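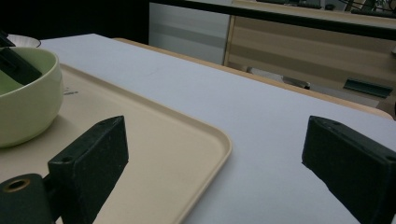 Gripper view, tray and bowl task.

About the Melia Lab
Posted in March by the Melia web editor

Melia studies how much a manipulation policy can learn from people using hand-held grippers at a table. Our current method, Emon, trains on wrist and head views together and predicts the motion of both grippers in one shared coordinate system.

The tasks are tabletop ones: plates, bowls, trays. Operators work in pairs of grippers – one per hand – and each episode is stored with its full trajectory.

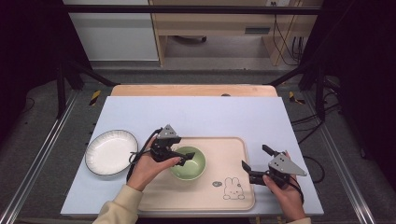 The current set holds 1,581 episodes, of which 217 are held out for testing. Episodes with tracking loss are removed before training. With 300 episodes the policy places a bowl reliably but still misjudges tray corners; most of that error goes away on the full set. Removing the head view brings it back.

Printed trays are kept in the set on purpose, as plain surfaces gave the wrist views too little to align on. 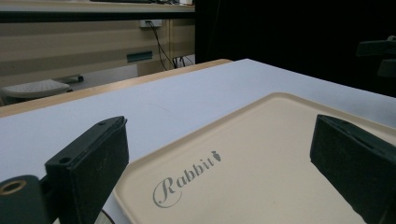 Where we work

Our bench is on the Poon site. Alignment code is maintained in Fedavach, our in-house toolkit.

Recent items
Fedavach release notes
Emon: results on 13 table tasks
Visiting the Poon site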